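Virnwood Traverse

The Virnwood Traverse is a point-to-point trail running race held each June between the villages of Neminow and Wumthorpe. It is usually billed as a 21-mile course, though the distance has been argued over for most of the event's life. Runners start at 5 a.m. and must reach the finish by early afternoon. 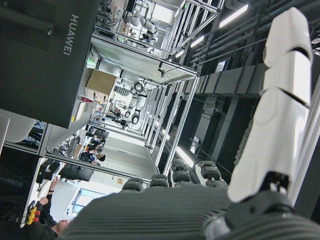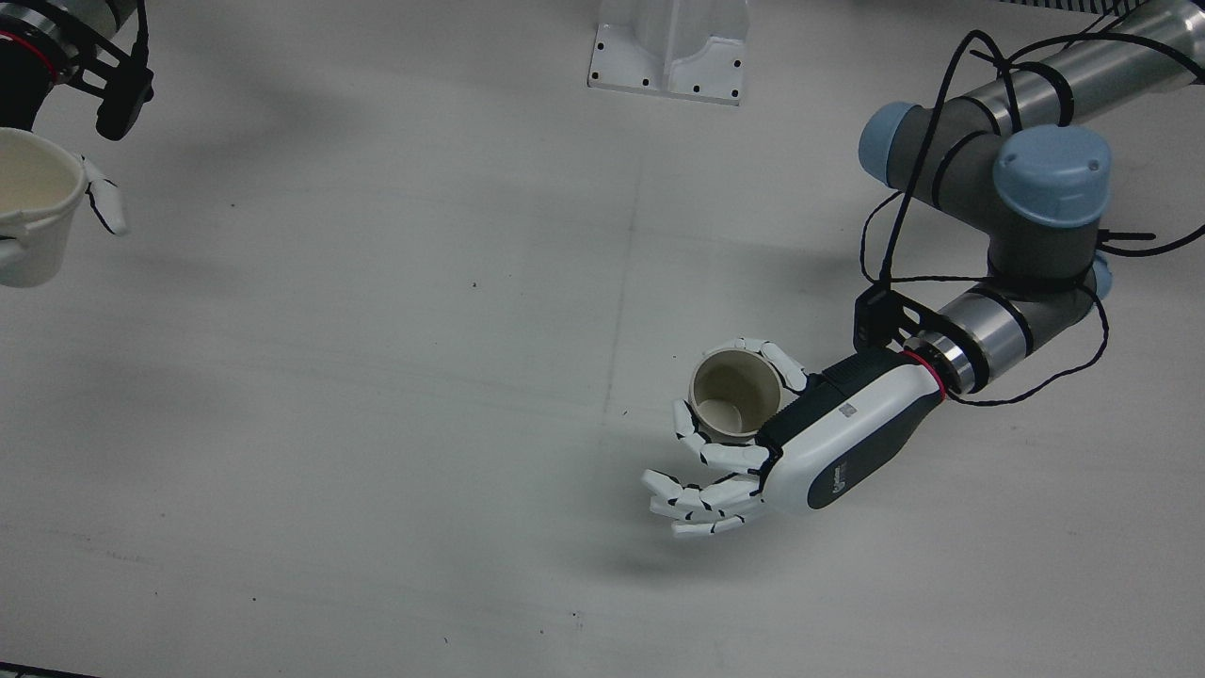
Course

The route leaves Neminow by a farm road, climbs through Virnwood forest and follows an open ridge before dropping to the river at Wumthorpe. Organizers describe the ridge section as "technical." Entrants who have run it in dry years tend to call it a wide gravel track with a few loose corners, and both accounts may be fair depending on the weather.

The published length comes from a map drawn before the forest road was rerouted. Finishers' watches commonly give a lower figure, about 19 miles, but watch readings under heavy tree cover are a poor way to settle the matter. No certified measurement has been made. Trail races are not required to have one, and the organizers have shown little interest in paying for it.

There are 2 aid stations, one at the forest edge and one below the ridge. A third was promised after a hot year and appeared on the race map, but runners that June reported finding only a table with no water on it. It was dropped from the map the next season.

Origins

Race literature claims that the Traverse follows an old messenger route used to carry news between the two villages. No record of such a route has been found in either place, and the valley road would have been both shorter and easier. The story first shows up in an entry form from the third edition. Earlier forms mention only a bet between two running clubs, a less romantic beginning but one with some paper behind it.

The first edition had 13 starters. Later programs raise this to 30, apparently by counting people who signed up and stayed home.

Records

The men's and women's course records are both disputed. The fastest men's time was set in a year when fog hid the ridge markers and several runners are known to have cut the northern loop. The women's record has a better claim – it was hand-timed by two people who agreed to the second – but it predates the present finish line, which was moved closer to the river.

Sponsorship

Cirillo, a maker of running packs, has backed the event for several seasons. Its advertising calls the Traverse "the hardest ridge race in the region," a title that carries less weight when one notes that the region has no other ridge race. Entry fees went up in the first sponsored year and have not come down.

See also

Neminow Hill Relay
Wumthorpe River Path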